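Grading day and the January timetable

2026-01-01

The winter grading at the Drorkton hall is over and the results have gone out by email. Twenty-six people took a grade, from first belts up to the brown belt group, and 2 were asked to come back and repeat their kata in the spring. If you have not had your result, check the address we hold for you. Several emails came back undelivered, mostly to old work addresses.

Zofia Sikora led the panel again. Her notes on the day were short, and most of them apply to everybody, so they are repeated in this item with her permission.

Stances were too high in the second half of almost every kata. People start low and come up as they tire. Zofia would like to see ten minutes of slow stance work at the start of each session until Easter, and the instructors have agreed to do this in all groups, juniors included.

Turns were the next problem. Too many students look at the floor before they turn, and the back foot then lands too narrow. Practise the turn alone at home, without the block, until the foot goes to the right place. It needs very little room and can be done in a hallway.

The sparring was good. Distance was better than at the summer grading, and there was no heavy contact. Two of the blue belts were asked to do an extra round because the panel wanted to see them against taller partners, and both coped well.

Etiquette was mostly fine. Please tie your belt before you enter the hall, and bow to your partner properly even when time is short. Water bottles stay along the wall by the door.

New belts are ordered through Flolo as before. The junior sizes have arrived and can be collected from the desk before training. Adult sizes are on a later delivery and we will write again when they are in. If you ordered a suit with your belt, the two will be handed over together. Old belts in decent condition can be left in the box at the desk for new starters.

Training starts again in the second week of January. The juniors keep their early slot and the adult beginners move to the small hall upstairs. The advanced group trains downstairs and will share the mats with the judo club for the last half hour, so please leave the left side clear when they come in. The changing rooms on the ground floor are being painted and will stay shut until the end of the month. Come ready changed if you can.

The club championship will be held at the Plakel sports centre. Entries are by form, on paper or by email, and the limit is 120 competitors across all categories. Last year we had 145 names and had to turn people away on the day, which was unpleasant for families who had travelled. This time no entries will be taken at the door. Kata and kumite are entered separately, so tick both boxes if you want both. Under-tens enter kata only.

Mitts and shin guards must be the club type. Gum shields are compulsory for kumite at every age. Glasses have to come off, although soft contact lenses are allowed. Anyone who has had a concussion in the last six months needs a letter from their doctor, and the letter must reach us before the draw is made.
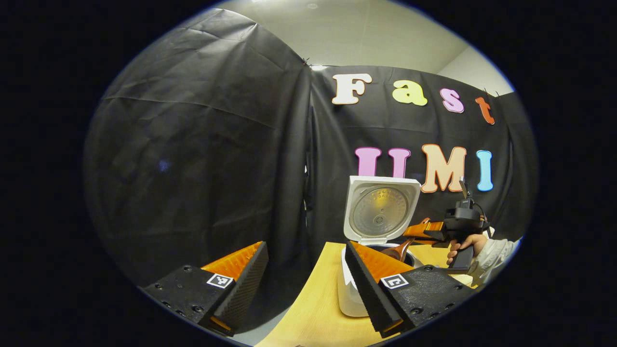 "Fast" in coloured foam letters, the top row of two.

We still need people for the scoring tables at the championship. The work is simple and you will be shown how the sheets are filled in before the first bout. Older juniors who are not competing are welcome to help, as long as a parent agrees. Lunch is provided for everyone on the tables.

Parking at Plakel is limited. The upper car park belongs to the swimming pool and they do check permits. Use the lower one, reached from the road behind the school, and walk up the steps. The bus from Drorkton stops at the main gate.

A course with a visiting instructor is being planned in Kong for later in the season. It will cover close-range combinations and the older forms of two kata from the brown belt syllabus. Places will go first to those who are preparing for black belt. The fee has not been set, so please do not send any money yet. Put your name on the list at the desk if you are interested.

Annual licences run out at the end of January. You are not insured to train without one, and we will have to ask you to sit out if yours has lapsed. Renewal forms are at the desk. Bring the old licence book with you so that your new grade can be entered and stamped at the same time.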